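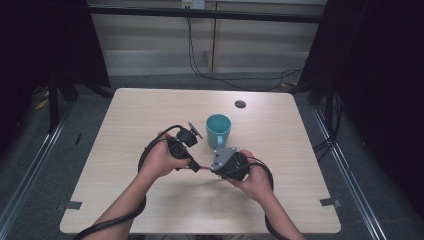 Nellach – Bildbestand Tischgeschirr und Arbeitsflächen
Datenblatt zur Teilsammlung Kemeys

Stand: Februar
Zuständig: Agnes Carnegie (Bestand), Tegwen Rowlands (Beschriftung)

Gegenstand der Sammlung

Die Teilsammlung Kemeys umfasst 2217 Aufnahmen von Trinkgefäßen auf Tischen. Erfasst werden Becher und Tassen in alltäglicher Aufstellung, überwiegend einzeln, auf hellen und dunklen Holzflächen. Die Sammlung ergänzt den älteren Bestand Privascombe, der ausschließlich Teller und Schüsseln enthält, und folgt dessen Gliederung.

Aufbau

Die Aufnahmen sind in 14 Gruppen abgelegt. Maßgeblich für die Zuordnung ist das Gefäß, nachrangig die Tischfläche. Jeder Gruppe liegt eine Textdatei mit den Beschriftungen bei. Zeichensatz ist UTF-8, Trennzeichen das Semikolon.

Felder der Beschriftung

gefaess: Art des Gefäßes (Becher, Tasse, Glas)
werkstoff: Keramik, Glas, Metall, unbestimmt
farbe_aussen: Grundfarbe der Außenwand
farbe_rand: nur auszufüllen, wenn der Rand abweicht
henkel: Richtung des Henkels aus Sicht des Betrachters
tisch: Form und Farbton der Platte
bemerkung: freier Text, höchstens eine Zeile

Musterbeschriftung

Für den blaugrünen Keramikbecher auf dem quadratischen hellen Holztisch lautet der Eintrag:

Becher; Keramik; blaugrün; heller; zum Betrachter; quadratisch, hell; Kabeldurchlass nahe der hinteren Tischkante

Die dunklere Innenseite des Bechers wird nicht gesondert erfasst. Ein entsprechendes Feld war in der ersten Fassung vorgesehen und ist auf Vorschlag von Tegwen Rowlands entfallen, da es bei Glasgefäßen regelmäßig zu widersprüchlichen Einträgen führte.

Hinweise zur Beschriftung

Blaugrün ist als eigener Farbwert zu führen und weder unter Blau noch unter Grün einzuordnen. Bei zylindrischen Gefäßen ohne Dekor bleibt das Bemerkungsfeld hinsichtlich der Form leer. Die Maserung der Tischplatte wird nicht beschrieben. Bodenbelag und Wandflächen gehören nicht zum Beschriftungsumfang.

Prüfstand

Geprüft sind 1981 Einträge. Die übrigen tragen den Vermerk »offen« und sollten für Auswertungen nach Farbe vorerst nicht herangezogen werden. In der Gruppe Jollside ist die Henkelrichtung teilweise noch nach der alten Regel (Sicht von der Rückseite des Tisches) eingetragen.

Änderungen und Rückmeldungen

Korrekturen sind unter Angabe der Gruppe und der laufenden Nummer an Agnes Carnegie zu richten.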